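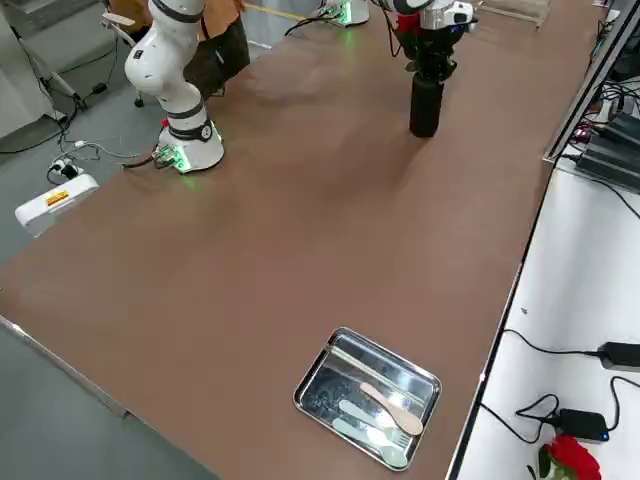 The brown table, with green light from the bases.

Girness Table Talk

A word list of what people in the town of Girness call their furniture, collected by Mafalda Henriques and typed up by Florêncio Vieira, who would like it known that her sevens look like ones.

What you get

words.csv holds 88 entries, one per line: the word, what it means, which side of the river it came from. disputes.txt holds the 77 notes people sent us after seeing the first draft. It is the longer file and the better read.

Known problems

"Sideboard" has 4 meanings, one of which is a bench. We asked twice.

Ditwood people say "settle" for anything you can nap on. Modise people say they have never heard the word, then use it on the way out.

Spelling follows whoever spoke loudest. If you need it to be consistent, sort by the second column and lower your hopes.

Two entries are the same word in different moods. They stay.

Changes

Version 2, Jan 17, 2018: fixed the commas. Put back "leaf", which went missing in May along with most of the letter L.

Using it

Free for any purpose, including winning arguments with relatives. Please name both of us, Mafalda first. Corrections go to Florêncio, one word per message, with the street you heard it on.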